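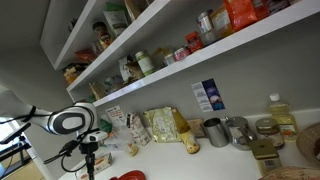

Starting a street newsletter: does anyone still read them on paper?

Posted by Flener_Road_Mum, February 3, 2018

Hello all, first time asking anything on here so be gentle. I've lived off Flener Road for six years and it struck me over Christmas that I know the dog names on our street better than the people names. We used to have a neighbourhood newsletter, a folded A4 thing that came through the door with bin dates and a bit about whoever had moved in. It stopped before I arrived but my next door neighbour has kept a pile of them and they're lovely! There's one with a whole page on a couple who'd just had their kitchen flooded for the third time, and a recipe for parsnip cake that I have now made twice.

So I'd like to bring it back, with a little profile of someone local in each issue. I was thinking 200 copies to begin with, which would do us and the two streets behind, up as far as the Pusar Lane allotments. What I can't work out is:

How do you ask people to be in it without sounding like you're selling something? Do I need permission to put things through doors? And is paper daft now, should I just do it by email or on the Facebook group? I'm not on Facebook, which is half the reason I like the paper idea, but I don't want to be making it just for me and the parsnip lady.

I can do a basic layout on the computer. I've got no budget except what's in my purse. Hoping to get the first one out in May, before everyone goes off on holiday.

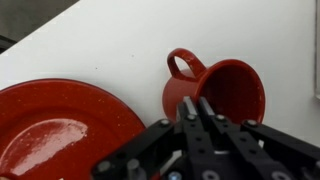
Two red enamel pieces on a white tabletop.

Unditora
Member, 1,228 posts

I did ours for four years over on the other side of the park so I'll tell you what I remember, and some of it might not suit your lot.

Paper is fine. We did both in the end, and the paper one got far more comments, I think from sitting on the kitchen side for a week where the whole family picks it up. The email one I sent out and never heard a peep. If you can manage it, do paper and put an email address on the back for anyone who'd like the next one that way.

For doors, I never asked anyone's permission and never had a cross word about it, but I did skip any house with a "no leaflets" sign, even the ones where I knew them. One or two of those stopped me in the street to ask why they hadn't had one! Flats are trickier. You need someone inside to let you in and a place by the post to leave a few. If you take paid adverts it might be worth ringing the council first, as I've heard the rules on handing things out vary from place to place.

On the profiles, don't start by asking for a profile. It frightens people. I used to ask one small thing, like how long they'd been on the road or what the shop on the corner was when they came, and then write that up in a few lines with a bit more from the chat that followed. Keep it short. I gave one chap 700 words about his time on the buses and he wanted the same again in the next issue, and then his brother did. Always let them read it before it's printed. I got somebody's old school wrong once and it was mentioned to me every time I bought milk.

Printing: try the Weerasinghe print shop, next to the dry cleaner's. They did ours in black and white on cream paper and it looked much smarter than white. Ask for a price on one fold, two folds costs extra and makes them a pain to push through those low letterboxes. Take your file in on a stick as well as emailing it.

Oh, and do a rough one for yourself before May. My first took me three times as long as I'd planned, mostly chasing the allotment people for their plant sale dates.

Happy to send you a couple of my old ones if you message me.

hedge_and_gate
New member

just put it on facebook, everyone is on there. my mum is on there and she's 81

Pusar_Lane_Plot_9
Member

I'd read it! We're on the allotments, so please do come up as far as us. There's a noticeboard by the top gate with a glass front and you could pin one in there, the key is usually with whoever is nearest the water tap on a Saturday morning.

One thing to add to what's been said already. Put the bin dates on the front. I know it's dull but it's why our old one stayed on the fridge, and people read the rest while they were looking for when the garden waste goes out. And don't promise it monthly. Say "spring" on the cover and see how you feel by summer.

Also would you put the parsnip cake in again? I've got rather a lot of parsnips.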